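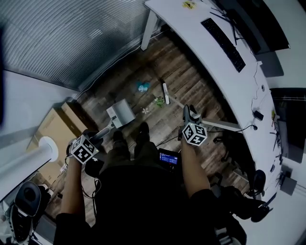
1. What this report is supposed to be

The unit outline asked for "a reflective technical report on standards in an automation context". Our group chose hand-held gripper demonstrations, meaning a person carries a pair of grippers with a marker cube on each, tidies things up off the floor, and the recordings are later used to teach a robot arm to do the same. We did not write the learning software and we did not build the grippers. We wrote the rules. This turned out to be more work than either, or so we have told our supervisor.

The project is called Amia, after the fish. Version 2 of the rulebook is attached as Appendix A. Version 1 has been withdrawn, partly for being eleven pages long and partly for defining "object" in a way that included the operator.

2. Existing standards, and how far they got us

We began, as instructed, with the published safety standards for industrial and collaborative robots. They are thorough on guarding, stopping and contact force. They have much less to offer on a student bending down to pinch a small flower. A gripper held in the hand is closer to a kitchen tool than to a robot cell, so most of what we borrowed was general: identify the hazard, write it down, name a person responsible, check again after you change something.

For recording quality we found no single document we could follow. Each lab we read about had house habits, usually described in one paragraph near the end of a paper. Our contribution, if we may call it that, was to turn habits into rules and then see which ones people would follow on a Saturday.

3. The rules we kept

3.1 Markers stay visible. Each cube has black square patterns on its faces, and the tracking depends on seeing them. Sleeves are to be kept clear of the cube. Tape, stickers and thumbs are not permitted on a printed face. Thumbs were the main offender.

3.2 Cables are routed before recording starts. Any cable worn on the body must leave enough slack for a full reach but must not hang below the knee. The operator does a slow reach in each direction first. This looks like very bad tai chi and is compulsory.

3.3 Closed shoes. We expected an argument about this and did not get one.

3.4 The floor is cleared of people, then laid with objects. The operator may not step over an object to get at another one. Walk around.

3.5 Furniture is left as it is. We spent two weeks trying to standardize the room, down to the position of the chairs, before Védís Eyvindsson from the robotics lab pointed out that a robot which can only work in one arrangement of chairs is of limited use to anybody. The rule now says to leave the desks alone and note the room in the log.

3.6 A bad take is kept and labelled. Operators wanted to delete the fumbles. We understand the feeling. A deleted fumble can't be counted, though, and without it the success rate becomes a work of fiction.

4. Results of the trial

Our target was 2,000 takes. We recorded 1,319, the difference being exams. Of those, 153 were rejected at review, mostly for breaches of rule 3.1. Takes were reviewed by two of us separately, and where we disagreed the take went to Védís, who has a way of saying "hm" that settles things.

We first kept the log in a spreadsheet and later moved it to Toltora, a form tool one of us had from a summer job. It refuses to save an entry with the room left blank. Compliance with the logging rule improved at once, which says something about students and something about written instructions, and we'd prefer to dwell on the instructions.

5. What we would change

Rule 3.4 needs a maximum number of objects. Left to themselves, operators lay out either one item or a jumble sale.

The rulebook has nothing on fatigue. Holding a gripper in each hand with the elbows bent is tiring in a way that doesn't show up until the takes get sloppy. We propose a break every twenty minutes, enforced by a timer, as the honour system was tried and found to have no honour in it.

We would also add a rule on personal privacy. A head-height view takes in desks and screens as well as the work, and bystanders should be told before recording begins. At present we rely on a sign on the door, which is propped open most of the day with the sign facing the wall.

Appendix A: Rulebook, version 2
Appendix B: Log template
Appendix C: Withdrawn definitions of "object"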